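About Us - Motedero Alterations & Mending School

Home Classes Repairs Drop-off hours About Contact

About Motedero

Small mending school, smallish repair shop. Same building, same people, one long counter. We fix clothes and we teach people to fix clothes. Evening classes, Saturday classes, a repair desk in between.

Started by Verna Ruiz-Ortega and Tài Lâm, who met working the back room of a dry cleaner and got tired of seeing good coats thrown out over a lining. First class had 3 students and one working machine. Two of them still come by. The third moved away but mails us her zippers.

Where the name comes from: Verna's grandmother's word for her button drawer. Family word, you won't find it in a dictionary. People ask every week so now it's on the website.

What we do

Hems, zippers, linings, patches, darning, buttons, waistbands. Sweater repair, if you can wait. Leather no, sorry, we send leather to Kulen two blocks over and they're very good. Wedding dresses only with Verna and only if you book in May or earlier for a fall wedding. She will say no to a rush job, please don't call twice.

Repair desk tickets are numbered. We passed ticket 3542 this spring, a down jacket with a burned cuff. Came out nice. If you've lost your ticket just give us your last name and what color the thing is, we'll find it.

The school side

Beginner class is six weeks. Threading, straight seams, a hem by hand, a hem by machine, then a zipper, which is where everybody groans. Bring something of your own you'd like to wear again. We keep a box of practice cotton but people learn faster on thier own pants.
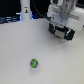
A table.

Intermediate is eight weeks and runs twice a year. Linings and fitting mostly. Ehsan Satti teaches it, he was a trouser cutter before this and has opinions about pockets. Ask him about pockets. Or don't, if you've got a bus to catch.

Darning night is drop in, no sign up. Bring socks. Clean socks.

Kids class: ages nine and up, one grownup has to stay in the building. Pin cushions, tote bags, simple patches. Fills fast. The waitlist is real, we do call it.

The people

Verna Ruiz-Ortega - co-founder, formalwear, runs the books, answers most of the email (late at night, excuse the spelling)

Tài Lâm - co-founder, coats and linings, fixes our machines and sometimes yours

Ehsan Satti - intermediate class, trousers, anything with a waistband

Kumudini Sheikh - darning, knits, hand embroidery. Also the kids class. Her invisible mends are the ones people bring back to show us because they can't find them again

Vinh Hồ - front desk, scheduling, thread orders. If you got a text saying your jacket is ready, that was Vinh

The building

We moved in on 20/05/2023, a Saturday, with two vans and a lot of trash bags full of fabric. Before that we were upstairs from Khương, the noodle place, and everything smelled like star anise. Some customers say they miss it. So do we a little, around lunch.

The new space is 1198 square feet. Bigger cutting area, better light, a real fitting room with a door that locks instead of the curtain.

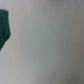 Storage is still the problem. Fabric donations come in faster than we can sort them so for now it's cotton, denim and wool only, a yard or more, washed. No foam, no upholstery, no bags left outside the door overnight please, they get rained on. Zippers and buttons always welcome, any size, any color. Thread only if it's less than ten years old. Old thread snaps.

Entrance is on the side street, ramp to the left of the steps. Street parking free after six.

Money stuff

Class fees pay for the classes. Repairs pay the rent, pretty much. Every term we hold a few free seats, paid for by the Stulell fund, which is former students chipping in. Last year it raised $958 and we spent all of it on seats and two secondhand machines. To ask for a free seat just write "Stulell" on the sign up form. No paperwork, no questions.

Gift cards at the desk, any amount, they dont expire.

Getting in touch

Email is best. Phone if it's about a pickup. We don't quote prices over the phone, we have to see the garment, so bring it in and Vinh will write you up. Closed Mondays and the last week of the year.

Next beginner class is on the Classes page. Bring pants.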